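Workstation Attendant, part-time (two openings)
Parkaneo, Naden site
Posted June 5, 2019

Parkaneo is hiring two part-time attendants for the curtained workstations at our Naden site. The job is setting up tables, keeping them clean and putting everything back in order at the end of a shift. Training is paid.

What you will do
Wipe down the table surface before each session. The tops are matte black and show dust quickly, so expect to do this often.
Check that the black curtains hang straight and are closed at the back and sides.
Look over the cords and corner fixtures and report anything slack or missing.
Lay out items from the day's list and return them to the correct bins in the Dalla storage room.
Fill in the shift sheet. It is one page.

What we need
You should be able to stand for most of a shift and lift 35 pounds. Good eyesight for small marks and lint is useful. No degree or prior experience required.

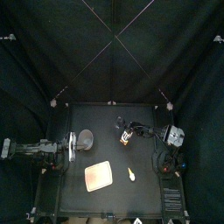

Dark clothing is preferred, and long sleeves should be fitted or rolled up. Please do not lean on the tables or hang anything from the cords. Food and drinks stay in the break room.

Hours and pay
Shifts are four hours, mornings or afternoons, up to 10 shifts a month. Pay is $719 a month for the full schedule. The positions run through the end of September and may be extended.

How to apply
Send a short note with your available hours and one reference to Roscoe Gallagher, Room 116, Mussa Building. You can also leave it at the front desk. Applicants will be asked to come in for a short visit before an offer is made.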